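Dustanent Test Room, Pre-Run Inspection Checklist
Task group: household pickup, tabletop
Checked by: Tõnu Žukauskas
Date: Sun 5 July
Result: pass with comments

1. Emergency stop pressed and released before power-up. OK
2. Arm base bolts tight, no play by hand. OK
3. Wrist cable has slack through full rotation. OK
Comment: Sleeve is wearing at the second clip. Replace before the November review.
4. Finger pads clean, both sides. OK
5. Grip force limit set to the low profile. OK
Comment: It was still on the shop-floor profile from the Priria bin work. Chaiwat changed it back. Please log profile changes on the sheet by the door.
6. Person at the stop button for the whole run. OK
7. Walkway clear on the operator side. OK
8. Speed cap on for the first 6 runs. OK
9. Table does not rock when leaned on. OK
Comment: Shimmed one leg. Recheck after any move.
10. Floor under the reach area clear of loose cords. OK

Comments on items 9 and 10, table and floor

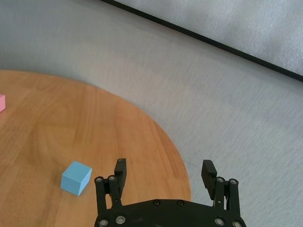 Whether the arm can clear a table in a home depends a lot on what happens at the rim. Our count so far is 537 pickups, and the drops I worry about are the ones near an edge. A round table makes this harder than the square bench did, as the safe area changes with every approach angle. The blue cube is an easy object, with flat sides and a matte finish, and it still needs a decent approach with the fingers open wide. Carpet will quiet a fall, so do not rely on hearing one. Watch the edge.

11. Keep-out zone drawn to match the table in use. NOT OK, fixed
Comment: The zone file was for the square bench. Reloaded and walked the boundary at low speed.
12. Drop recovery tested. PARTIAL
Comment: The arm stops and waits for a person. Fine for us, less fine for somebody who bought it to tidy up while they are at work.
13. Log saving to the Jaunzems drive. OK

General comments

Chaiwat Chaiyaporn asked whether this setup is ready to go to the Ovusine apartment. My answer is no for unattended use. Sorting blocks and small parts is fine with a person in the room. Cups, cutlery and anything soft need more than 200 runs each before I sign for them, and cups have not been started.

Next inspection is due after 400 further pickups or any change of table, whichever comes first. Bring the spare cable sleeve.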